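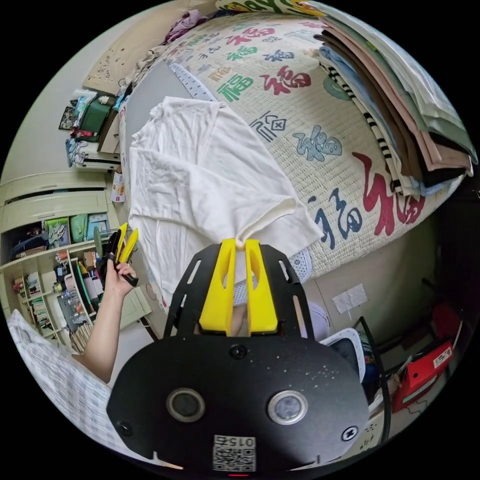
## Hand gripper tips, the laundry edition

Right, so a pile of you have asked what I learned building my pair of hand-held grippers at the Stoltdale workshop, and the answer is that most of it came from T-shirts. Picking up blocks is easy. Anybody's gripper can pick up a block! Cotton jersey is the real teacher, and I now do all my testing on a bed at home with whatever's in the wash pile.

### Fingers

Print them in something with a bit of give, and put a long slot down the middle. My first set was solid and about as subtle as a pair of pliers. With the slot the finger bows a little when you squeeze, so the tips meet flat and you don't lose the cloth the second you lift. I went through 6 versions before I stopped fiddling. Bright yellow is my favourite colour for them, partly because they show up nicely in the footage and partly because I had most of a spool left over from a letterbox project.

Wipe the tips with a damp cloth before each session. Lint builds up on them faster than you'd think, and a linty fingertip slides.

### Grabbing a corner

- Lay the shirt out first and smooth the sleeves. Going straight at a heap is for later, when you're feeling brave.
- Come in low, with the tips just open, and push down into the mattress a touch before closing. A quilted pad is lovely for this -- the cloth puckers up between the fingers by itself.
- Take more fabric than looks polite. A good fat twist of corner holds, a thin pinch lets go halfway through the fold.
- White on a busy patterned bedspread is a good combo for the cameras. White on white, forget it.
- Keep the finished stack up the far end of the bed. I had mine near my elbow for ages and kept knocking the lot over (my partner was thrilled).

### Two hands

Get comfy with one gripper before you pick up the second. When you do, move them one at a time for the first evening: grab, park, grab, then lift both together. Delwyn Pirihi from the Madlow makers' group taught me to keep my elbows in, and my shoulders have been grateful ever since.

Label the units too. Mine have a code sticker on the front with the number printed above it, and it has saved me heaps of mucking around working out which recording came off which hand.

### Odds and ends

Black plastic shows every speck of dust. A soft paintbrush gets it out of the slots in the side arms. Lens cloth only for the lenses, please, no shirt tails.

Check your screws every couple of sessions. The finger mounts on mine worked loose twice in December and I blamed the software both times.

Next job is socks. I've done 2 pairs so far and one of them is still inside out.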